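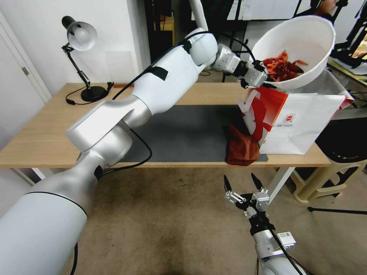 Por que é tão difícil ensinar um braço robótico a despejar uma coisa dentro de outra? Porque o planejador de trajetória sabe aonde quer levar a garra, mas o conteúdo do recipiente não obedece a planejador nenhum e cai quando bem entende.

A Dumurov, que faz software de controle para manipuladores, publicou em fevereiro a nova versão do seu módulo de despejo, batizado de Lallach. A promessa é modesta para os padrões do setor: inclinar um recipiente até esvaziá-lo e parar antes de bater em alguma coisa. A versão anterior cumpria a primeira metade com entusiasmo.

A mudança principal está no ritmo. Antes, o programa calculava o movimento inteiro de uma vez e o executava de olhos fechados, por assim dizer. Agora a inclinação é recalculada 15 vezes por segundo a partir da imagem da câmera, e o punho desacelera quando o material começa a escorregar pela borda. Materiais leves e emaranhados, que grudam uns nos outros e depois descem todos juntos, continuam sendo o pesadelo da casa.

"O arroz é um cavalheiro. As tirinhas picadas são outra conversa", diz Juwita Mangundap, responsável pelo planejamento de movimento. Segundo ela, o módulo foi ajustado com 3735 despejos gravados, dos quais 313 acabaram, no todo ou em parte, fora do destino. Esses foram para uma pasta separada, que a equipe consulta mais do que gostaria.

Outra novidade é o tratamento de recipientes moles. Sacolas de papel cedem, entortam e mudam de boca no meio da tarefa, e o sistema de percepção antigo insistia em tratá-las como caixas. O novo estima a abertura a cada quadro e, se a perde de vista, manda o braço esperar. Prasert Phuthong, que cuida da percepção, admite que a espera às vezes se prolonga a ponto de parecer greve.

O Lallach funciona com um ou 2 braços, embora a coordenação entre eles ainda venha desligada de fábrica. A documentação recomenda ativá-la "com espaço livre e alguma paciência". A próxima atualização deve tratar de líquidos. A Dumurov não informou a data.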